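Lista de comprobación: puntos de agua de mesa
Zona de descanso, planta 4 – edificio Wustley
Revisión de junio. Inspecciona: Rosaire Penner. Visto bueno: Rafferty Rosenthal.

Alcance: dispensadores de vidrio con grifo, soportes, tapas y menaje reutilizable. Quedan fuera las máquinas de café y las tomas de red, que se revisan con la hoja Trosto.

Claves: C = conforme; O = conforme con observaciones; NC = no conforme; NA = no aplica.

1. Emplazamiento

1.1 Superficie horizontal y estable, sin balanceo al presionar el soporte. C
1.2 Distancia mínima de 300 mm a tomas de corriente y regletas. C
1.3 Grifo orientado hacia el lado de uso, sin invadir el paso. C
1.4 Superficie bajo el grifo limpia y sin cercos de cal. O
Comentario: cerco antiguo, no sale con bayeta. Probar con ácido cítrico diluido y aclarar.

2. Recipiente y tapa

2.1 Vidrio sin fisuras ni desportillados, con atención al contorno del orificio del grifo. C
2.2 Tapa asentada en toda la boca. C
2.3 Cara interior de la tapa sin manchas oscuras ni olor. O
Comentario: ligero olor a humedad. Secar al aire en vertical durante cada vaciado – no volver a colocarla húmeda.
2.4 Renovación diaria del agua anotada en el registro. NC
Comentario: faltan dos anotaciones. Se avisa al turno de mañana.
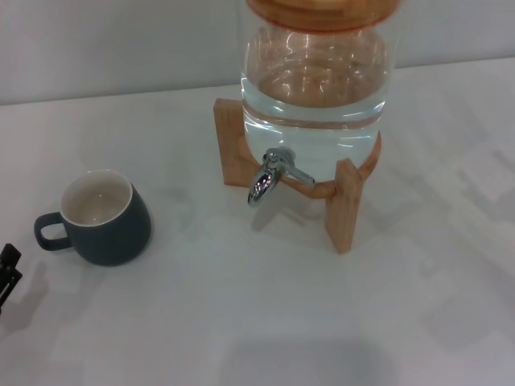
Punto 121. Dispensador de vidrio con grifo metálico y soporte de madera; taza de cerámica sobre la misma mesa.

3. Grifo

3.1 Tuerca y juntas apretadas a mano, sin holgura. C
3.2 Ausencia de goteo con la maneta cerrada, comprobada con papel seco durante 4 minutos. C
3.3 Recorrido de la maneta completo y sin puntos duros. C
3.4 Boca de salida sin incrustaciones. O
Comentario: cal incipiente en el borde interior. Desmontar y desincrustar en la próxima limpieza a fondo.

4. Soporte

4.1 Aro en contacto con el vidrio en todo el perímetro. C
4.2 Patas sin grietas, encoladuras cerradas. C
4.3 Madera sin hinchazón ni ennegrecimiento en los apoyos. C
Comentario: no sumergir ni lavar a máquina. Aceite de uso alimentario Khamphan, una capa fina, con el recipiente retirado.

5. Menaje

5.1 Tazas sin esmalte saltado en el borde. C
5.2 Tazas usadas retiradas al final de cada turno. O
5.3 Vasos desechables. NA

Acciones pendientes

– Completar el registro de renovación (2.4). Responsable: Penner.
– Pedir a Cundum un juego de juntas de repuesto.
– Repetir 2.3 y 3.4 tras la limpieza a fondo.

Los puntos con NC se vuelven a inspeccionar a las 9:00 del día siguiente. El original se archiva en la carpeta de planta.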